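January, headline coding, second pass

Started at 9:40, Fleury room. Present: Loretta Tillman, Bit-na Chae, me. Seung-woo Ban on the phone for the first hour.

Where we are: the Hondstead clippings archive gave us 1178 news stories in which a scientist or a study is said to explain a miracle, a vision, a plague, a star, a flood or a healing. We're coding the headline and the body separately, on the same scale, to see how far the headline goes past what the body says. Double-coded sample is 204 stories. Loretta and Bit-na coded them without talking to each other.

Result from the sample:

- 148 agreed on both headline and body
- 48 disagreed on one or the other
- 8 couldn't be coded, body text missing or garbled in the scan

Agreement on body text is fine. Most of the 48 are headline disputes, and most of those are over the same two codes, "explains" (code 3) and "might explain" (code 2).

Typical case, a wire story from Eltov. The headline says "Lake winds behind the parting of the waters, scientists say." The body has one scientist, one computer model, and a quote in which he says the model shows such a wind is possible. Loretta gave the headline a 3. Bit-na gave it a 2 on the ground that "scientists say" is a hedge. I can see both. Loretta's point is that "scientists say" works on most readers as a stamp of approval. Bit-na's point is that we're supposed to be coding words and we have no data on readers. Bit-na is right about what the codebook says, so either we follow it or we change it.

We changed it. New rule, to go in the codebook under 4b: attribution alone ("scientists say," "study finds," "expert claims") doesn't lower the code. Only a word that limits the claim itself lowers it (may, might, could, possible, suggests). Attribution gets its own column, yes or no. Seung-woo wants a third value for "claims," which he thinks signals doubt. Left it as yes for now and he'll keep a list.

Second problem, single source reported as plural. Bit-na noticed this on the first day and has been marking it in the margin. One author in the body, "scientists" in the headline. We had no column for it. Added one. It means going back over the 204, but only the headline and the list of people quoted, so it should be quick.

Third problem, and the one we spent longest on. Some bodies go further than the study does. We don't have the study for most of these, only the story, so we can't code it. Loretta would like to pull the papers for a small set. I said not in this round. The question we told Myung-ja Sung we'd answer is headline against body, and if we start on body against paper we'll be here through the summer. She can raise it with Myung-ja if she wants it as a separate piece.

Stopped for lunch 12:15.

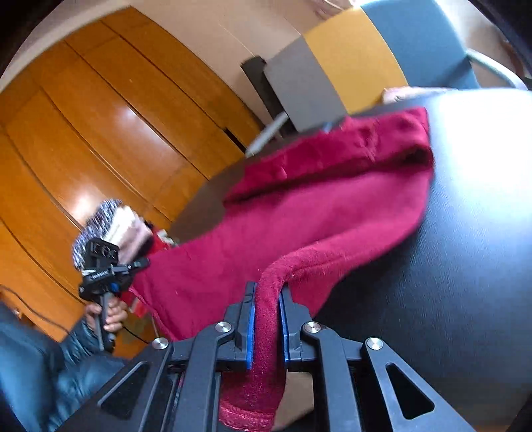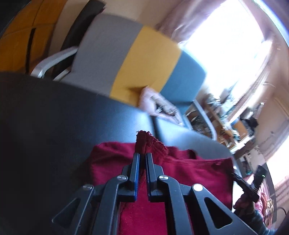 Does a story count if the scientist quoted is a believer and is arguing that the event happened by natural means?

It counts, and it's coded the same way as any other. We code the claim made about the event and leave out the beliefs of the person making it. If the body mentions the person's faith, put that in the notes column in the reporter's words.

That came up on four stories in the afternoon. In one of them an oceanographer says in the last paragraph that a well-timed wind would still be a miracle to him. The headline has none of that. Tempting to treat it as a headline mismatch, but the headline's claim about the wind matches the body's claim about the wind, so it's a 2 and a 2. I put the quote in notes.

Opinion columns: Soo-ah Ham went through the archive tags last month and found that columns answering these stories were mixed in with the news. Some are from religious writers annoyed at the original report, some are from atheists pleased with it, and a few are just people being funny. They're out. They aren't claiming to report anything. Keep the file numbers though, in a separate sheet, as several of them quote the original headline where our scan of it is unreadable. That may rescue some of the 8.

Prellonance trouble again. When a headline has a question mark the import splits the row, and the rest of the headline lands in the body field. Bit-na found it on "Was it the eclipse? Astronomers weigh in on darkness at noon." Anything coded from the spreadsheet before today that has a short or odd-looking headline should be checked against the scan. Soo-ah is going to fix the import on her end, and until then, don't re-import over the current sheet.

Question headlines themselves: code 1, "asks," no matter how leading the question is. Loretta objected for the record. Her view is that "Did mold cause the plagues?" leaves readers with mold. She may be right, but same answer as this morning.

A note on tone, mostly for me. I catch myself wanting to give the sillier stories a higher gap score. There's one on manna and insect droppings where I'd written a 3 before reading past the first line, and the headline turned out to be the most careful in the batch. Read the whole headline, code it, then open the body. Body stays folded until the headline code is in.

To do:

- me: write up 4b and send to all
- Bit-na: source count column on the 204
- Loretta: recode the 48 under the new rule, without looking at her old codes
- Seung-woo: recode the same 48 separately, and start the "claims" list
- Soo-ah: import fix, columns sheet

If the two recodes still disagree on most of the headlines we merge codes 2 and 3 and say so in the report. I'd be sorry to lose the distinction but I'd sooner lose it than report it badly.

Left 4:50. Fleury room is booked for someone else tomorrow morning, so we start after lunch.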